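Ticket: Play food set, ketchup overhangs plate
Product: Preda lunch set, sold through Doko
Opened by: Khurram Orakzai
Status: Open, waiting on supplier

Reported problem
The listing says every piece in the set "fits neatly on its plate." I doubt anyone at Preda tried it with the ketchup. Laid on the plate it runs past the rim, at least the way the set was put out on our table. I was told on the phone that I must have the small plate from the Pikuvent set. I don't own the Pikuvent set.

Entry 1, Sunday, 2 p.m.
Support asked for a photo of the ketchup on the plate, "label visible." The label is as visible as it's going to get.

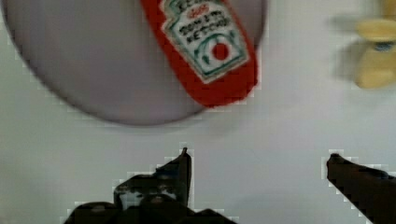
Ketchup on plate, lower end slightly over the rim.

Reply from Doko support: the piece looks correct, please try laying it at an angle. It is at an angle. I'd like to know what other angle they have in mind. They also asked if the print on the label is a defect. I can make out TOMATO KETCHUP or close to it in the photo, and the print isn't my complaint.

Entry 2
Doko now says the plate may be "within tolerance" and wants the banana in the picture for scale. I don't see how a banana settles anything, least of all one with its peel spread out, but I sent it.

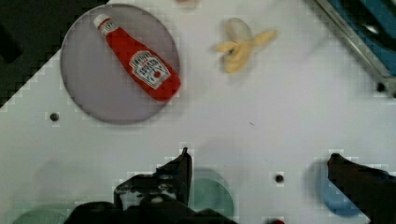
Same complaint, with banana. Bottle diagonal on the gray plate, base out to the right edge.

Reply from Doko support: in this one the base reaches the edge and no further to speak of, so they suggest closing the ticket. I don't agree. A bottle that takes up the plate from one side to the other leaves no room for lunch, and the listing shows it sharing with a sandwich.

Entry 3
Asked for the plate's width in writing. Got a link to the Prekstead catalog, which gives the weight of the box.

Requested
1. Width of plate and length of bottle, from the maker.
2. A larger plate, or a corrected listing.

Leave this open until both are answered. I've had a ticket closed as "resolved by customer" before, and I hadn't resolved it.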